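Cleaning and recording old headstones

Start with water and a soft brush, and on most stones stop there. Wet the whole face before you scrub, work from the bottom up so dirty water doesn't streak dry stone, and rinse as you go. A two-gallon garden sprayer will do two average markers.

Leave the wire brush, the bleach and the pressure washer at home. Bleach leaves salts in marble, and the surface starts to sugar a few years later. If a stone sounds hollow when you tap it with a knuckle, don't clean it at all.

For lichen, wet it well, wait ten minutes and lift it with a wooden scraper or a plastic putty knife. What won't come off, leave.

To read a worn inscription, hold a mirror to one side and throw sunlight across the face at a low angle. Before 9 a.m. is good. Skip chalk, flour and shaving cream.

Write down the inscription line by line, spelling mistakes included. Give every marker one sheet with its row, its plot number and the direction it faces. We have 695 sheets for the Benkirane section and file them by row, then by plot.

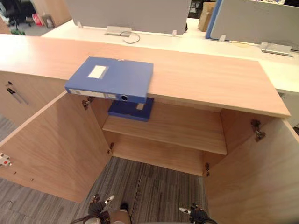 Hamidreza Bahrami wrote to say that filing by surname served him better, as most visitors arrive with a family name and no plot number. He keeps a separate index card for each married name.

Either works if you stick to it. Use pencil or archival ink on the sheets, and take out staples and paper clips before they rust.

Don't clean below 40 degrees. We finish in October and start again in April.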